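The Little Green Squares That Ate My Winter

I should say up front that I never meant to become a person with opinions about bathroom floors. I rented for most of my adult life, and in a rental you get the floor you get. Then I bought a weatherboard cottage in Lirora with a bathroom the colour of old dentures, and by April I was the sort of woman who stops mid-sentence in a café to look under the table.

It started with lino. Mine had a bubble near the door that sighed when you stood on it, and one Sunday I got a paint scraper and had a go, just to see. Under the lino was more lino (brown, swirly), and under that was masonite, and under the masonite, in a strip the width of my hand, were small square tiles in pale green. I sat on the edge of the bath and rang everyone I knew.

Small-format floor tiles have had a funny old life in this country. Our grandparents thought they were hygienic and smart, our parents thought they were a nightmare to scrub and covered them with whatever was on special, and now my lot are on our hands and knees with heat guns trying to get them back. There's a whole weekend economy in it! In Stekeck, which is a forty-minute drive from me and has one decent bakery, there's a salvage yard called Texier with a back shed full of nothing but odd tiles in milk crates. You pay by the crate. You don't get to choose what's in the bottom.

I went there first because I had a hole. When the masonite came up, a patch behind the toilet came with it, and what was left was bare screed and a rusty screw. The bloke at the counter asked me what green I was after and I said green, and he gave me a look I've since given other people. Greens are a nightmare. There's mint, there's the hospital one, there's the one that's really grey until you put a towel near it. I brought home a crate that was perfect under the shed light and completely wrong in my bathroom, and it's still on the back verandah, where a skink has moved in.

The colour I fell for in the end was bluer. You see it in old pools and change rooms and the odd corner milk bar, halfway between teal and something you'd buy as toothpaste, and it wants white grout, properly white, so the lines are doing as much work as the tiles.
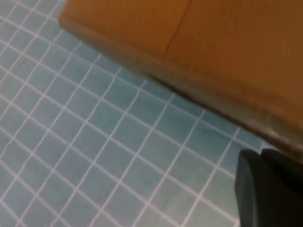
Muted blue-green with thin white grout, the combination I now can't walk past.

Grout, by the way, is where the arguments are. I'd assumed you picked a colour and slapped it on. I now know there are people who will cross the road over this. The grey camp says white grout on a floor is a young person's mistake and you'll be at it with a toothbrush by Christmas. The white camp (hello) says grey makes the whole thing look like a train station, and that if you seal it and wipe it down you'll be fine. I've been fine so far, though I'll admit I've bought the toothbrush.

Then there's the layout. A straight grid looks dead easy and it's a mongrel, because no wall in an old house is straight, and a row of little squares will tell on a crooked wall from across the room. My bathroom is wider at the window end than at the door. I'd lived in it for two years and never noticed. The tiler noticed in the time it took him to put down his bag.

He talked me into the mesh-backed sheets from Zatgate, which come with the small squares already spaced, so you're laying a sheet at a time and not going blind over single tiles. I'd budgeted $400 for materials, on the basis of nothing at all, and the tiles alone came to $967. Add the waterproofing, the levelling, the adhesive, his labour and a new waste for the shower, and the final bill was $2179, which I paid in two goes and didn't mention to my mother.

Did I save the original floor? No, and I still feel a bit crook about it. Too much of it had been drilled, patched and glued over, and the bit under the bath turned out to be plain concrete, painted. I kept five of the old green ones. They're coasters now, with felt on the bottom, and people pick them up and turn them over and tell me about their nan's laundry.

That's been the best part, really — the stories. Ask someone about a kitchen benchtop and you'll get a price. Ask about the floor of the bathroom they grew up in and they go quiet, then they're off: the cold on bare feet in winter, the corner where one tile rocked, the pattern they stared at while they were getting told off. A woman I'd only just met at a barbecue drew hers for me on a paper plate.

The job took five days, during which I showered at the Lirora pool and ate most of my dinners standing up. On the last night I'd been told to keep off it until morning, so I lay on the hallway floorboards with my chin on my hands and just looked at it for a while, all those squares running off towards the window.

The laundry's next. It has orange vinyl in it, and I've already found the corner that lifts.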